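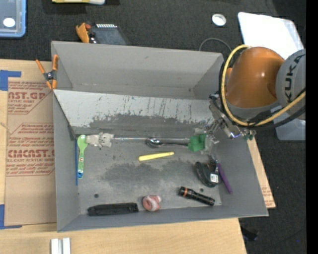

Packaging Floor > Sealing and Vacuum > Tray sealer losing vacuum after lunch, every day, like it's on a schedule

dentedlid
We run a Romitz twin-chamber on smoked trout, two fillets to a pouch. Mornings are perfect. Then somewhere past 1 pm the seals start going milky along the back bar and one pouch in every batch puffs up overnight in the cooler. By the next morning the machine is an angel again. Oil was changed in June. New gaskets, new Teflon tape, bars cleaned with the wooden scraper like the book says. I have a boss who thinks it is my attitude.

Before anyone asks, title says tray sealer because I typed it before coffee. It's a chamber machine. Mods, please fix or leave it as a monument.

kettlecorn_ray
What's the dwell set to? And are you running it straight through lunch or shutting down?

dentedlid
1.8 seconds, straight through. We stagger breaks so it never stops.

kettlecorn_ray
Then it's heat. Your bars soak up heat all morning and the same 1.8 seconds cooks the film by afternoon. Milky seal is an overcooked seal. Drop the dwell to 1.5 after lunch and go enjoy your life.

Vendula Kopecký
Respectfully, no. Overcooked film goes wavy and thin at the edge, and you can usually see it from across the room. Milky along one bar only, with puffers the next day, is contamination in the seal area. Trout is greasy. Who loads the back bar in the afternoon, and how do they hold the pouch open?

kettlecorn_ray
I have been sealing things since before they put screens on these, Vendula.

Vendula Kopecký
So have I, Ray. We have had this conversation about bacon.

dentedlid
Different crew after lunch, yes. Four people swap over from the filleting table. I'd like it not to be them as they are bigger than me.

pouchpilot
Had this on a Kuruc single chamber and it was the pump getting hot. Vacuum took longer and longer to pull down, the timer didn't care and sealed anyway. If yours is on time control and not sensor control, you'd get exactly this. Watch the gauge at 8 am and again at 2 pm and write both down. If they match I'll shut up.

dentedlid
It's on time. There is a sensor setting but the last guy put a piece of tape over it that says NO.

pouchpilot
I'd want to meet the last guy.

tinroof
Or you could buy a Nandiswood line like my brother-in-law's place did and have it do 2,000 pouches a shift while you eat a sandwich. Just saying.

kettlecorn_ray
Every thread.

tinroof
It's a good line!

Vendula Kopecký
It does 2,000 a shift when someone is standing next to it apologizing to it. We looked at one. For a trout outfit with one chamber machine this is like telling a man with a flat to buy a bus.

Zuzana Šimek
I do service calls for a living, so take this as free advice and value it accordingly. All three of you could be right and I'd still check the film first. What are you using, and where are the rolls or pouches kept?

dentedlid
Urnik pouches, the heavier ones, box of 200. Morning box comes from the dry store. Afternoon box gets put on the shelf over the brine tank so it's handy.

Zuzana Šimek
Over the brine tank.

dentedlid
I heard it as I typed it.

Zuzana Šimek
Move the box. Then do what pouchpilot said with the gauge, as a damp pouch will also slow your pulldown a little and you'll want to know which is which. Change one thing per day or you'll learn nothing. And leave the dwell alone for now, sorry Ray.

kettlecorn_ray
Noted under protest.

dentedlid
OK, back with numbers. Day one, moved the box, touched nothing else. Puffers went from 38 for the week before to two in one afternoon, so better but I wouldn't frame it. Gauge at 8 am and at 2 pm was not the same. It's a clear needle's width short in the afternoon. Day two I had the crew fold the pouch mouth back over itself while loading, and that gave me one puffer and a lot of sighing.

pouchpilot
Needle's width short is your pump. Called it.

Vendula Kopecký
And folding the mouth back dropped you to one. Grease. Called it.

kettlecorn_ray
He hasn't tried the dwell.

Zuzana Šimek
Going from two to one in an afternoon doesn't prove anybody's theory, I'm afraid. Keep folding anyway. On the pump, look at the exhaust filter before you look at anything expensive. If nobody remembers changing it, that's your answer.

dentedlid
Asked. Nobody remembers there being one.

Update: there is one. It's the color of gravy. New one is 232 dollars with shipping, which my boss has described as "a lot for a sponge." He's thinking it over. Meanwhile I took the tape off the sensor setting and the machine threw an error I can't find in the manual, so the tape is back on.

tinroof
What's the error say?

dentedlid
It just beeps and shows a little picture of a fish hook. Or a question mark. The screen's scratched.

pouchpilot
Post the model number off the back plate, I've got the old Romitz book in the truck and I'll look tonight.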